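GRIPPER NOTES from the Dovstead bench

Quick one this time, we are behind on everything and the newsletter was due yesterday. Jun 22, 2023, if anyone is keeping the pile in order.

So. The finger comparison. Three weeks of it now, on and off, mostly off. For those who missed the spring issue: we have been running the old hard fingers against the new soft pads, same hand-held body, same trigger, same wrist camera, same pile of bathroom and kitchen stuff on the table. Hard fingers are the flat ones we machined ourselves last year. Soft pads are the ribbed orange ones Golnar Daneshvar has been pouring, third mold, finally no bubbles.

Numbers first because people always ask. 200 grasps per finger set. Hard fingers dropped or badly twisted the object 47 times. Soft pads, 33. Not a huge gap, and most of it comes from tubes and bottles. On square boxes there was nothing in it. On flat things (lids, coasters) the hard fingers did better if anything, the ribs fold over when you try to scoop under a thin edge. Golnar says stiffer tip, same base. Mold four, then.

Trigger feel. Complaints from everybody. The Poltetti spring is too strong for long sessions, your hand is gone after an hour. Florence Robichaud swapped in a lighter one on the second body and likes it, Ludger Pfeiffer tried the same one and says the fingers come back too slow when you let go. Both are probably right. We ordered a middle one. Not here yet. Still waiting on the bracket screws too, so please stop borrowing them off the left-hand unit!

Cameras. Wide lens stays. We tried the narrower one for two days, nicer picture of the tips, but you lose the other hand completly and with two grippers going that is no good. With the wide one you get the other tool coming in from the side, most of the table, the backdrop, the lot. Price is the black ring at the border, and straight edges that aren't straight. Live with it. The calibration script deals with the curve anyway, or does after Tuesday's fix. Pull before you run it, the old version flips left and right on the second unit.

Markers. One small square tag on each finger, near the top, and they need to stay flat. Two things went wrong here. First print was glossy and the overhead light washed it out. Second, somebody (me) cut the white border too tight and detection went to pieces. Matte paper, leave the border, press the corners down with a fingernail. Opening width now reads steady to within what we need. If you see it jumping, clean the lens before you blame the tags. Then blame the tags.

Recordings so far: 1317 clips in the shared folder, both finger sets mixed together. Yes, mixed. Naming was supposed to fix that and half of them were saved under the default name. Firouzeh Kermani is sorting them by the orange, which works well enough, you can spot the soft pads from across the room. If you recorded in the first week please check your own and rename. Format is in the readme. Finger set, object, your initials, that's all.

Two-handed work. Started late but going. Bathroom set this round: toothbrush, toothpaste, cup. Crest tube is the good test object out of the whole lot, it bulges, it's slick, the flat end gives you nothing to line up on, and grip it standing up you have the fingers on the fat part where they want to slide. Hard fingers pinch it. Soft pads sort of settle round it.
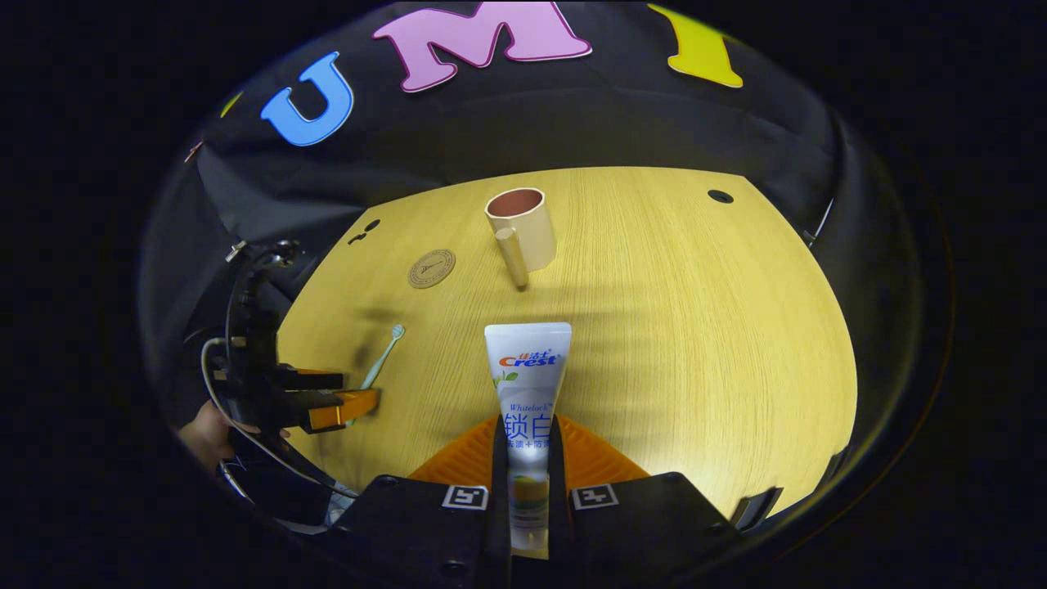 Huguette Marchand isn't sold on the softness being what matters. She wrote back on the draft that the pads are also a good bit wider than the hard fingers, so we have changed two things at once, and that until someone pours a wide pad in the stiff mix and runs the same 200 we should quit saying soft beats hard. Also that a half-used tube and a full one are different objects and the log doesn't say which.

Fair. Both. Added a fill column to the log this morning, and wide-but-stiff goes on the list after mold four. Golnar has seen the list. Golnar was not thrilled.

Other bits:

Flarville want to see the two-handed setup in August. Need a table that doesn't wobble by then.

Controller box two still drops the wireless link if you stand between it and the window. Use the cable. The white one, not the short one.

Carrier board for the new trigger sensor came in, untested. Don't plug it into body one, the conector is keyed wrong and will go in backwards if you push.

Finger sets go back in the foam tray when you're done, tags facing up. Soft pads were left in the sun by the window last weekend and one set has a curl in it now.

Next bench session is the usual slot. Bring tubes. Hand cream, glue, tomato paste, whatever you have, different stiffnesses, caps on tight please.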